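Home News Reviews Features Video

Search this site Go

The tablet that Wurora kept quiet

Wurora has made phones for years, but its first tablet reached stores in August with no launch event at all. The Ivach went on sale at 400 dollars in 47 stores, and by the next morning the Brunport branch had sold 40 of them.

Sandamali Haque ran the hardware team. She had asked for a small release so that early faults could be fixed before the holiday season. Four came in during the first month, most of them to do with the charging port. "We would have had the same faults with a big show," she says. "We'd have had more people angry about them."

The software side was led by Fouad Radwan, who dropped the company's own app store and kept the home screen plain. Reviewers liked that. They were less happy with the speakers, and Radwan agrees with them – a louder pair is planned for the next model.
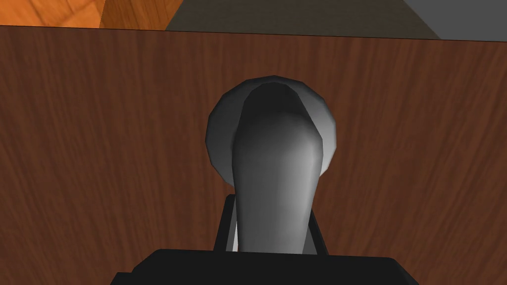 Dark reddish-brown wood grain, in a computer rendering.

A larger Ivach goes on sale on 19th December. Haque says there will be no event for that one either.

Contact us | Copyright Tawfik Media | Back to top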